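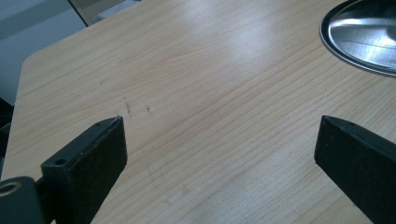
**Irbridge, July 16, 2019** — The community kitchen on Quinlan Road will close for two weeks at the end of the month while its worktables are repaired or replaced, the Cenham Trust has confirmed.

The tables have been in daily use since the kitchen moved out of the old school building. The trust, which runs the kitchen and the adjoining hall, has set aside £2,476 for the work. Most of that will go on new tops, with the rest kept back for fixings and for moving the heavier furniture in and out through the side door.

A notice put up in the entrance last week said the pale wood-grain tops would be kept wherever they were sound. Light marks and scuffs are not a reason to throw a table out, the notice said, and users who had grown fond of a particular table were asked not to reserve it by leaving their things on it overnight.

The trust asked regular users for their views in the spring and received 47 replies. Nearly all of them wanted tables of the same height as the present ones. Opinion was more divided on colour. Several of the baking groups asked for a darker top that would show flour less, while others said a pale surface made the room feel brighter on winter evenings. The trust has decided to stay with a pale finish.

Corners were the other subject that came up often. Parents with small children asked for tops with the corners taken off at an angle, and the new ones will be ordered in that pattern.

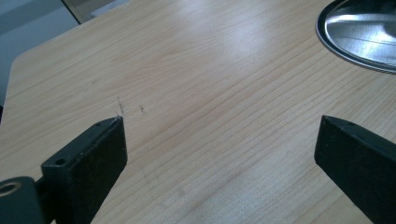
*2 min read*

The clipped corner is already found in the kitchen, with a slightly lighter strip running along the edge of the top. Drudside Joinery, which has been given the job, will match the new edging to it as closely as it can. The firm's workshop is on the Cenham side of the river and it has previously fitted shelving in the hall.

Users have been asked to clear pans, trays and tins before the kitchen shuts. Anything with a name on it will be boxed and stored in the hall cupboard. Unmarked items will be put out for collection, and whatever is left after that will be shared among the cooking groups.

The hall itself will stay open during the work, although the serving hatch will be locked and there will be no hot water on that side of the building. The lunch club will move to the hall for both weeks and serve cold food only. Evening classes have already finished for the summer and will start again in September as planned.

People hiring the kitchen for private events during the closure have been offered another date or their money back.

Once the tables are in, the trust plans to bring back the chopping boards and heat mats that used to be kept by the cooker, and to put up a short list of rules on looking after the tops. Hot metal is to go on a mat — the same rule as before, but it will now be printed on the booking form as well.

The old tops that cannot be kept will be offered free to local allotment holders. Requests should be left at the hall office.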